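Last updated: October 12, 2018
3 min read
4 shares | 2 comments

Pre-run software checklist, tabletop cell, Flolow controller
Completed by: Araceli Quezada

1. Emergency stop input reaches the controller and drops the motion queue. PASS
Comment: queue was cleared. Log entry is still written with the wrong severity. Ticket 709 stays open.

2. Speed limit in the config file matches the limit loaded at start-up. PASS
Comment: both read 130 mm/s.

3. Lowest allowed tool height set above the board surface. PASS WITH NOTE
Comment: 7 mm at present. The value is typed by hand in two files. Move it to one before the November release.

4. Camera-to-arm calibration loaded, date newer than last mount change. PASS

5. Block detector returns colour and shape for every block on the board. FAIL
Comment: the blue cube and the blue triangular prism come back as a single object when they touch. Same colour, no gap, so the colour mask joins them. Planner then picks a push point on the wrong face. Do not run "separate" commands until the Pritemero split step is switched back on.

6. Detector holds its labels while the finger is over the row. NOT TESTED
Comment: repeat with the finger near the green star.
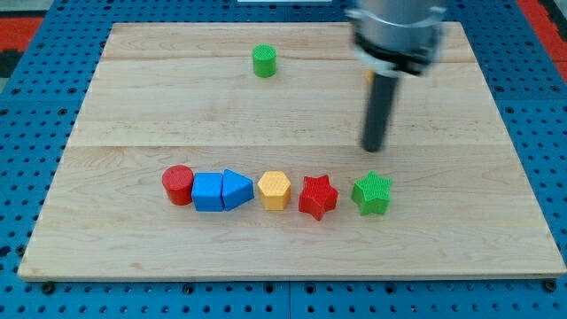
Flomska Control and Perception Team

7. Planner keeps pushes inside the board edge. PASS
Comment: margin is 17 mm. The lone green cylinder towards the far side is a fair test of reach.

8. Planner rejects a command naming a shape that is absent. PASS
Comment: asked for a yellow star, got a clean refusal.

9. Replay tool (Yip) opens the latest log. PASS
Comment: slow to load, no data lost.

Result: held at item 5. Item 6 to be done at the same visit.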